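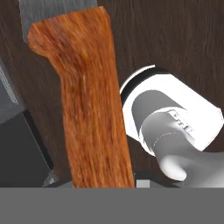 Bean season is back!

Newsletter > Fall issues > From the Pantry

2018-10-01

The new crop of dried beans has started to come in, and I am more excited about it than a grown adult probably should be. The Jorthorpe farm stand put out its first sacks last week and I went home with far too many. If you've only ever cooked dried beans that sat on a store shelf for years, please try some from this year's harvest. They cook faster, they hold their shape, and the broth they leave behind is so good that I've been drinking it from a mug.

The stand has two kinds so far. Cocco is the small, round, cream-colored one, with a thin skin and a soft middle that mashes well. I like it on toast with a lot of olive oil and a little raw garlic. Presterico is bigger and darker, a deep purple that fades to brown in the pot (a shame, but there it is), and it tastes a bit like chestnuts. It stays whole even when you forget about it, so it's the one for soups and long braises. A third kind, a flat white bean from the Varmont fields up the valley, should be along once the pods have dried properly. September was wet up there and they're waiting for a stretch of wind.

Soak or don't soak? We get this every year. I've gone back and forth, and this fall I'm a soaker again, mostly for the seasoning. Put the beans in cold water with a good spoonful of salt before bed and by morning they're salted all the way through. Drain, cover with fresh water by two inches, add a bay leaf, half an onion and whatever herb stems you have, and bring it up to a real boil for ten minutes. Then turn it right down. You want a bubble now and then – anything livelier and the skins split. Start tasting at 45 minutes with the new crop. Old beans can take three times as long, and a few of them never get there at all.

Taste five beans, by the way. One bean will lie to you. If all five are creamy to the center you're done, and if even one is chalky, give the pot another ten minutes.

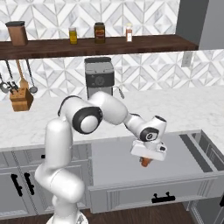
Storing them is the part where I've had to mend my ways. Dried beans keep for ages, but they get harder with every month, and mine used to vanish behind the flour until I'd lost track of which harvest they came from. What changed it was moving them out of the high cupboard and into a low drawer. With a drawer pulled fully open like the one in the picture, you're looking down on everything you own, and there's no back row for a bag to hide in. I use flat, square jars with the name and year written on the lid, since the lid is all I see from above. Older beans go at the front. It has cut down on my duplicate buying too – I had four open bags of Cocco in the spring and didn't know it!

My favorite pot of the month is Presterico with squash. Soak and simmer 600 grams of beans as above. While they cook, cut up a small squash, toss it with oil and salt, and roast it in a hot oven until the edges go dark. Soften two onions and a stick of celery in a wide pan, add a spoonful of tomato paste and let it catch a little on the bottom, then tip in the beans with enough of their broth to cover. Simmer for 20 minutes and fold in the squash at the end so it doesn't fall apart. Sharpen it with vinegar. It feeds six, or two people for most of a week, and it's better on the second day.

Leftover beans freeze beautifully as long as they're covered in their own broth. Leave some room at the top of the tub.

The farm stand is open Saturdays until the end of December, or until the sacks run out, and last year the Cocco went first. Bring your own bag. They'll also sell you 100 grams of each if you just want to see which one you like, and if you try the flat white ones before I do, write in and tell me everything.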